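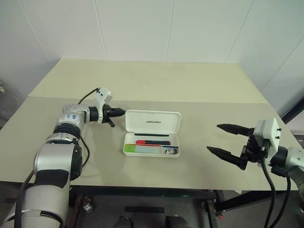

Open pencil case on the tabletop.

Home Blog Training Log About

13 August 2024 | by Vimala Suvarna
2 min read

I sparred for the first time on Saturday and I'm still grinning! Two rounds with Lakshmi Shenoy, who has been boxing at Ramura since it was one bag and a mirror, and who was very kind to me (she could have ended it whenever she liked).

I started in June thinking I'd do a month of fitness classes. Then Rezaul, our coach, showed me how to turn my back foot on the cross, and the bag made this huge thump — I went home and did it in the kitchen all evening. I've been hooked ever since.

Sparring is nothing like the bag. The bag doesn't slip, and it doesn't jab you in the forehead while you're admiring your own footwork. In round one I held my breath so much that I was wiped out by the bell. Rezaul told me to breathe out on every punch and stop backing up in a straight line, and round two felt like a different sport. I even landed a body shot! Lakshmi said "nice" through her mouthguard, or something that sounded like it.

Manikandan has me jumping rope for 20 minutes before class now, and my calves have opinions. I'm also finally replacing my old gloves, so if you've got small hands and a pair you love, please tell me in the comments.

Next spar is in two weeks. I'm working on keeping my left hand up after the jab, and I can't wait.

Older posts Newer posts Contact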